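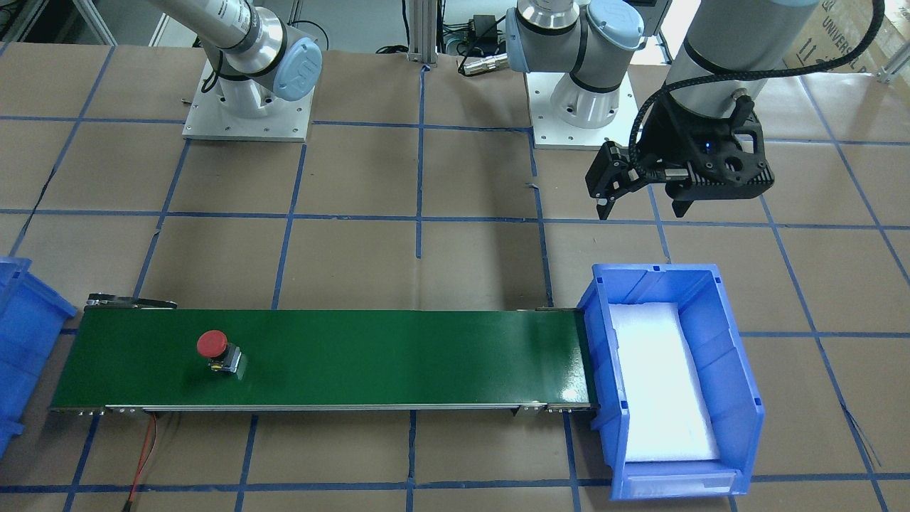 The Skollness paper claims its two-arm sorting policy holds up on objects it never trained on, and I don't buy it yet. Kerer's rerun got 56 successes over 13 objects, which sounds fine until you ask how different the objects were. A red button on a green belt is about as easy to pick out as anything gets. Give me gray on gray and I'll listen.
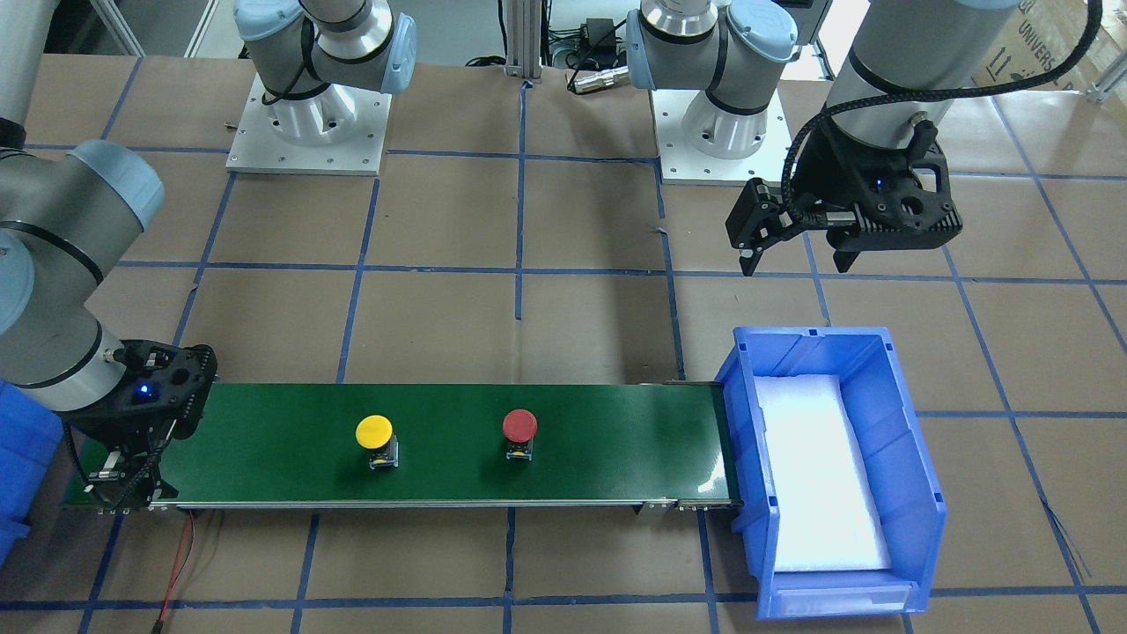
Would more demos fix it? Probably a little, but 2,464 more of the same pick won't teach it a new one.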